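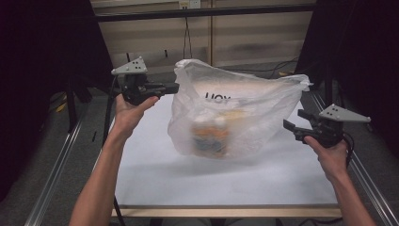 Retail Operations I
Unit 6: Bagging and Handover at the Counter
Course handout, Kondmont School of Commerce
Prepared by Liesl Aigner. Practical sessions supervised by Andri Ortner.

6.1 Purpose of the unit

This unit covers the last stage of a counter sale: the selection of a bag, the placing of goods in it, and its transfer to the customer. Students should have completed Unit 5 (Payment and Receipts) before the practical session. The material is assessed in the counter exercise at the end of the term and in the short written paper.

Students are reminded that Unit 6 deals only with thin plastic carrier bags and with small packaged goods. Paper sacks, garment bags and insulated bags are treated in Unit 7. The wrapping of gifts is an elective and is taught separately by Burgi Auer.

6.2 Terms used

Film. The plastic sheet from which the bag is made. Film may be clear, translucent or opaque. Translucent film lets the color and general outline of a package show through while blurring small print.

Mouth. The opening at the top of the bag.

Handles. The two loops on either side of the mouth. In a flat, unused bag they lie one on top of the other.

Side fold. The pleat along each side of the bag, also called a gusset. When the bag is loaded, the side folds open outward and give the bag its depth.

Base seam. The welded line across the bottom. The base seam carries the weight of the goods and is the most common point of failure after the handles.

Load. Everything placed in the bag, including the receipt and any leaflets.

6.3 Choosing the bag

The bag is chosen after the goods have been paid for and before any item is lifted. Hold the bag flat beside the largest item. The item should be narrower than the bag with its side folds closed. If it fits only when the folds are pulled open, take the next size.

The training store keeps two sizes from the Fluvon range. The small size is packed in bundles of 200 and the large size in cases of 2,000. Bundles are kept in the drawer to the right of the register and cases in stockroom 131. A student who opens the last bundle in the drawer enters this on the stock sheet before the next customer is served.

Bags with holes, torn handles or an open base seam are withdrawn and placed in the film recycling container. They are not to be repaired with tape.

6.4 Opening the bag

A new bag often clings to itself. The following procedure is used in all practical sessions.

1. Lay the bag flat on the counter with the mouth toward you.
2. Hold one handle in each hand and draw the hands apart until the film is lightly stretched.
3. Rub the two layers at the mouth between thumb and finger until they separate.
4. Raise the bag and lower it once, so that air enters the mouth.
5. Set the base on the counter and fold the handles outward.

Licking the fingers is not permitted at any time. A damp sponge in a dish is provided at each station. Blowing into the bag is likewise not permitted.

6.5 Placing the goods

Box-shaped packages are placed first, with the largest face down. A box standing on its narrow edge tends to tip when the bag is raised, and its corners then press against the side of the film. Where two boxes of different weight are bagged together, the heavier one goes underneath.

Lower each item into the bag by hand. Dropping an item, even from a small height, strains the base seam. Soft items are added last and may be used to fill a gap between a box and the side fold.

Items with sharp corners or exposed staples are put in a paper sleeve before bagging. Liquids are bagged separately from paper goods and printed matter. Cleaning products are never placed with food.

The receipt is handed to the customer. It is placed in the bag only if the customer asks for this.

6.6 Lifting and checking

Once the goods are in the bag, bring the handles together and raise the bag a hand's width above the counter. Keep it there long enough to check three points:

The load hangs level and has settled at the base.
The film at the corners of any box has not turned white or begun to stretch.
Both handles carry weight.

When a filled bag is held up by its sides, the top gathers toward the middle and the side flaps spread. This is normal with light film. It does, however, shift the load away from the handles, and students should take hold of the handles again before passing the bag across.

If the film has begun to stretch, lower the bag, remove the goods and begin again with a new bag. A second bag placed over the first is permitted for heavy loads only.

6.7 Printed bags

Many stores print their bags with a name or a short message of thanks. The print should face the customer at the moment of handover and should read the right way up. On crumpled or folded film only part of a word may be legible, and it may appear upside down. Turn the bag before lifting it; turning it in the air causes the load to swing.

Students placed with Zwahlen during the October work period should note that the firm uses plain bags at its counters and printed bags for collected orders. The two are not interchangeable. Questions on this point should be directed to the placement office, extension 482.

6.8 Handover

Pass the bag over the counter with both hands, one at each handle. Wait until the customer has taken hold before releasing it. Where the customer cannot easily reach across, walk to the end of the counter and hand the bag over there. A bag should not be pushed along the counter surface, as the film catches and may tear.

Customers who prefer to carry their purchase without a bag are to be offered the receipt and nothing further. The cost of a bag, where one is charged, must be stated before payment.

6.9 Condition of the counter

The bagging area is kept clear of pens, scissors, price labels and personal belongings. It is wiped at the start and end of each session with a dry cloth. Particular attention is given to the front edge, where grit collects and scratches both the surface and the film. Drinks are not allowed at the stations.

6.10 Practical exercise

Students work in pairs and change roles after each sale. Each pair receives a tray of packaged goods from Munther Issa at the stockroom window and signs for it. The exercise consists of four sales:

Sale A: one light box.
Sale B: two boxes of unequal weight.
Sale C: one box, one soft item and one bottle.
Sale D: goods of the student's own choice from the tray, to be bagged without prompting.

The observing student completes the Prodbridge record form for each sale and notes any bag that had to be replaced. Forms are returned with the tray. Bags in good condition are flattened, folded in half along the length and put back in the practice drawer, separate from new stock.

6.11 Review topics for the written paper

The parts of a carrier bag and the points at which it is most likely to fail.
The order of placing for goods of different weight and shape.
The treatment of sharp, liquid and cleaning goods.
The position of the print at handover.

Students who miss the practical session must arrange a replacement with Elfriede Imhof in the course office by 25 March 2019. Record forms handed in after that date will not be marked.

Reading for the next session: Unit 7, sections 7.1 to 7.4.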